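Fingertip comparison on the two-arm bench, first results

Jan 26, 2026

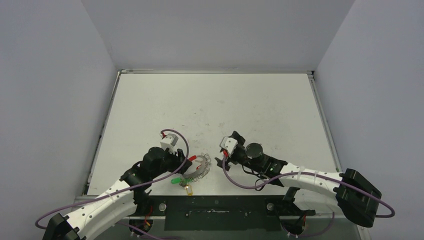

The Padham bench has been running the Pavano and Botha fingertips on identical routines for the past two weeks. Both sets were mounted on the same pair of arms, with the same controller settings and the same closing speed. Only the tips were changed between blocks.

Each set got 198 attempts at picking up a small object and passing it from the left arm to the right. The Botha tips failed 44 times. Most of those were slips at the handover, when both grippers hold the part and the left one starts to open. The Pavano tips slipped less often but marked soft plastic, and two of them had to be replaced after the mounting holes wore oval.

Wire coils and key tags remain the worst case for either set. A coil deforms under load, so the gripper reports a closed position that says little about whether the part is held. Motor current was a better signal. The threshold now sits at 270 mA, set by hand, and will need to be repeated for each tip material.

Cable routing also cost time. With the wrist turned fully inward, a short loop pulls on the connector and the camera view shifts slightly. Leave the loop long and tie it down on the link, well behind the wrist.

The Restholm controller has arrived and will go in once the present series is complete. The same objects and start positions will be used, so the logs can be compared directly. Results are planned for the June issue. Groups wanting the raw logs before then can ask at the bench.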